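De: Marama Hollis
Para: lista-sistemas
Fecha: 21 de octubre de 2018
Asunto: Re: [lista-sistemas] Criterios para reutilizar equipos de sobremesa como nodos de copia

Respondo por partes y recorto lo que ya quedó claro en el hilo.

> Tenemos 189 equipos de sobremesa dados de baja en Whitcombe.
> La propuesta es usar 50 como nodos de copia con Nuton y desguazar
> el resto para repuestos. ¿Qué comprobaciones mínimas hacéis antes
> de volver a poner en servicio una placa que lleva años parada?
> ¿Y vale la pena conservar la memoria original?

El orden que seguimos en Clidico desde marzo es este:

1. Inspección del zócalo y de la memoria

Se retiran los módulos y se etiquetan por capacidad y velocidad, sin mezclar lotes. Los contactos de las ranuras se revisan con luz rasante. Si el disipador está desmontado, se limpia la pasta vieja con isopropílico y se comprueba que la palanca del zócalo cierra sin holgura.

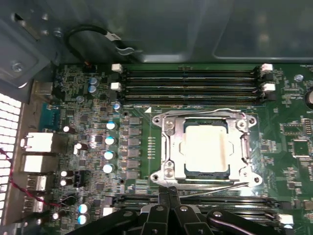
2. Fuente y condensadores

Medimos 12 V, 5 V y 3,3 V con carga, nunca en vacío. Toda fuente con rizado fuera de especificación se descarta, no se repara. En la placa buscamos condensadores abombados junto a los reguladores. La pila de la BIOS se cambia siempre.

3. Memoria

La original se conserva si supera dos pasadas completas de memtest. Sin ECC, yo no pondría en estos nodos nada que no tenga suma de verificación de extremo a extremo. Nuton la calcula por bloque, pero hay que activarla a mano: viene desactivada en la plantilla.

4. Discos

Ninguno de los originales. Discos de 2000 GB nuevos, uno por nodo, y prueba de superficie antes de formatear. La caja se trabaja tumbada y sin el panel lateral hasta terminar este paso; cerrarla antes solo obliga a abrirla otra vez.
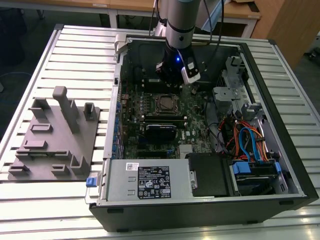
Fliltier discrepa en lo de los discos: según su mensaje de ayer, uno por nodo deja la recuperación en manos de la red, y con enlaces de 100 Mbit/s reconstruir un nodo lleno exige casi dos días sin margen para nada más. Propone dos discos en espejo y la mitad de nodos.

El cálculo es correcto. 2000 GB a 100 Mbit/s son unas 44 horas en el caso ideal. Si el conmutador de Whitcombe no admite gigabit, me inclino por el espejo. ¿Alguien puede confirmar el modelo?

Queda pendiente el consumo. Tengo las medidas en reposo, pero no durante la verificación semanal; las envío cuando termine la tanda actual.

Marama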